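Why Do We Recycle Paper?
Mosent Museum Learning Pages, ages 7 to 9

Paper is made from tiny threads called fibres. Most of these fibres come from trees. When paper is recycled, the same fibres can be used again.

At the mill, old paper is mixed with water until it becomes a soft mush called pulp. The pulp is cleaned, pressed flat and dried.

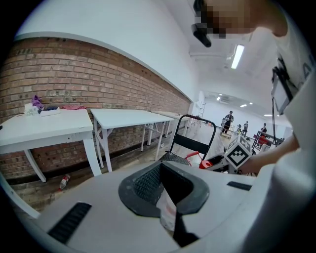
What can you do?

Write on both sides of each sheet. Keep paper clean, as food and grease can spoil the pulp. Ask an adult which bin to use.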